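Teaching by Hand: What We Learned Guiding a Robot Arm
Speaker notes, Carla Majali, 3 March 2018
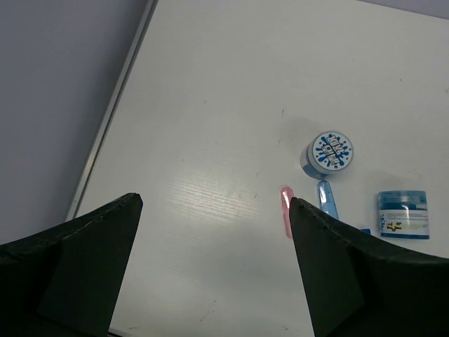 Slide 1. The view from the wrist, with the pink tube nearest the gripper.

Leave this one up while people find their seats. Say hello, thank Mireille Matar for the invitation, and mention that I'm happy to take questions as we go (I really am, please interrupt me!).

Start with the wrist view. When I first sat down at the controls at Sunstead, I kept looking over the top of the monitor at the real arm, because that felt natural, and my grasps were terrible. Rupert Lehner finally hung a jacket over the gap so I couldn't peek. Tell the jacket story properly, people like it. The point is that the robot learns from what its own camera sees, so the person driving ought to be working from the same picture. If I use something the camera can't see to make a decision, the robot has no way of picking up why I did it.

Point to the tubes on the right. The lower ends are hidden by the finger. Ask the room how they would come in on the pink one with the blue one lying right beside it. Wait for two or three answers and don't rush this, last time in February I talked straight over a very good one. Then point out the big clear stretch of table on the left and ask whether anybody would use it.

Next, the two ways of showing a task. By hand means you hold the arm and walk it through the motion. It's lovely for beginners, you feel the weight and the joints, and Ghada Hourani's students were comfortable with it in 12 minutes. The trouble is that your own arms and sleeves wander into the camera view. By remote control, you sit back and drive with a handheld controller. Slower to learn, much cleaner to record. We went with remote for nearly everything in the Seltano project, though I still like to start new people by hand.

Numbers, for those who want them: 900 demonstrations in all, about 40 for each person on a good day. After that the hands get tired and the motions get sloppy, so send folks home. Fouad Tarawneh will want me to say that we threw out plenty of the early ones. Yes, Fouad, we did.

Talk a bit about hesitation. If you stop and hover while you make up your mind, the robot learns to stop and hover too. I tell new drivers to look first, take a breath, and then go in one smooth motion. It's a lot like parking a car with your mother-in-law in the back seat.

Switch to the Trolen clips now, all 4 of them, sound off. If the projector acts up, skip the second clip and go on to questions.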